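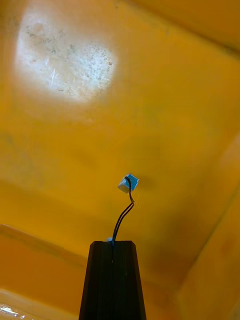 Yellow plastic with light scuffing.

Skeltano is a form of gentle group cycling practised mainly in and near the lakeside town of Troria. Riders follow a set loop at the pace of the slowest person, swapping places at the front every few minutes, and the whole group stops together at fixed points to stretch and breathe. It is a lovely, sociable way to get fit, and has drawn in many people who had not sat on a bike since childhood!

History
The first rides were led by Corina Pfister, a physiotherapist who wanted something kinder than the gym for people getting over long spells of stress or illness. The early loop ran along the old Aebischer towpath and was 31 kilometres long, too far for most beginners, so a shorter route by way of Wimatness was added the following April. The short loop soon became the favourite, and it still is. 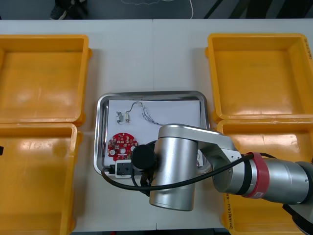
Practice
A usual ride lasts two hours. The opening stretch is ridden in silence, which newcomers often find odd and later come to love. After the first stop, talking is welcome (and there is plenty of it). Any sound bicycle will do, though low gears are a great help on the Wimatness bank, a short, sharp climb of 30 metres.

The yearly Long Skeltano, held on 30th May, joins both loops into one glorious day out and brings in around 300 riders. No times are kept.

Reception
Local cyclists were slow to warm to the silent stretch, and some clubs still leave it out.
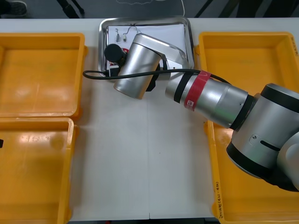

Isla Nisbet has argued that the quiet is the best part of the ride, and that dropping it leaves "a nice outing with too many stops". She also holds that the short loop should be ridden both ways round, as the views over the water are far better coming back.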